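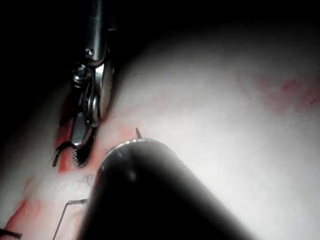 Surgical Skills, Unit 3: Handling Tissue and Needle
Course handout, Costigan teaching rooms
Prepared by Kiri Ashby and Hamish Merrick

Read this before the bench session. Bring it with you, as there is space on the back for notes.

Grasping
Tissue tears when it is pulled harder than it can stand, or when the same spot is picked up again and again. Take a full bite with the jaws, close them only as far as needed, and hold still. Serrated jaws grip well but can leave marks. Do not use them on bowel or on a vessel wall unless your instructor tells you to.

A little blood where the jaws press is common. Look at it before you move on. If it spreads while you watch, ask for suction or a swab and find the source.

Needle
Know where the tip is at all times. Enter the tissue at close to 90 degrees and turn the wrist to follow the curve of the needle. Do not push it straight. When the tip comes out, pick it up behind the point – gripping the point itself blunts it.

Glare
Moist tissue reflects the light, and the top of a rounded surface can look almost white. Detail is lost there. Turn the light down a step or change the angle of the scope before you place a stitch.

Bench exercise
Work in pairs, 30 minutes each. Place a row of interrupted stitches on the pad, 2 mm from the edge on both sides. Your partner watches the tip and says so when it goes out of view. Swap over.

Ewan Tuhiwai will check the pads. Anyone who missed Unit 2 should see him first. Sharps go in the yellow bin by the door, pads in the tray.

Reading for next time: Chapter 19, knots and tension.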